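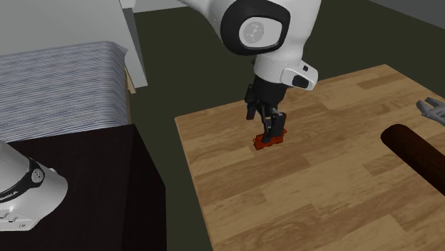
Gripper comparison in simulation, Tivdale workbench set

We spent the winter running two grippers on the same simulated arm to decide which one to buy for the Tivdale bench. The candidates were the Uto, a linkage gripper with jointed fingers, and the Mandach, a plain parallel model whose fingers slide straight in and out. Both went through the same list of small objects on the same tabletop, with the arm mounted on the dark cabinet beside it. The hardest item for either one was the flat red-orange piece near the far left of the table, under the black linkage gripper. It lies diagonally across the planks and gives the fingers very little height to work with. Most of what we learned came from that piece and a few others like it.

The arm model, the room and the table stayed the same for every run. Only the gripper and the controller changed.

Gripper: Uto, linkage type
Arm: white and black, same model for all runs
Controller: Peng, default gains
Approach: from above
Page updated: 1/28/24

How the runs were set up

Each gripper got 200 attempts, spread evenly over 8 objects. An attempt counted as a success if the object was lifted clear of the table and still held when the arm stopped. If it slipped out on the way up, that was a failure. If the fingers closed on nothing, that was also a failure, logged separately.

Object positions were drawn at random inside a rectangle on the tabletop, and both grippers got the same list of positions. We did not move the arm base. A few positions near the far corner put the elbow in an awkward pose, and we left them in.

Friction between fingertips and objects was set to one value for the whole comparison. We know this is generous for some materials and harsh for others. It was the only way to get through the list in the time we had.

Notes on the Uto

The fingers swing as they close, so the tips change height. On tall objects this makes no difference. On flat ones the tips dip toward the table partway through the motion, and if the wrist starts too low they touch down before they reach the object. Raising the start height fixed most of this but cost us some grasps on the thinnest items, where the tips passed over the top.

The broad pads were good on round things. They settled against a rod-shaped object without much fuss about the exact angle, and the wrist could be off by a fair amount.

Total failures for the Uto came to 53. Many of these were flat objects lying at a slant, with the wrist turned slightly wrong.

Notes on the Mandach

Straight closing is easier to plan. The tips stay at the height you give them, so one number for table clearance covered everything. It did better than the Uto on flat pieces.

It did worse on anything round. The pads are narrow, and long cylinders tended to pivot as they came off the table. Total failures were 98, and most of the difference is from that. A wider pad would help. We have drawn one but have not run it yet.

Notes on the controller

We tried Peng with its default gains first and then with softer ones. The softer gains let the fingers give a little on contact with the tabletop, and the simulated arm stopped shaking when a tip touched down. The motion was slower. All the totals above are from the default gains, so the two grippers can be compared directly.

Finger contact is the weakest part of the simulation. When a thin object is trapped between a pad and the table, the solver can push it sideways in a way we have not seen on real hardware. We replayed the worst of these and left them in the failure totals.

What we plan to do

The Uto is first choice for the bench, with the raised start height for flat objects. In February we will repeat the list with the wider Mandach pads and the softer gains. Camera placement will be handled on a separate page once the mount is settled.

Start heights and gain settings for both grippers are in the run log, listed under the gripper name.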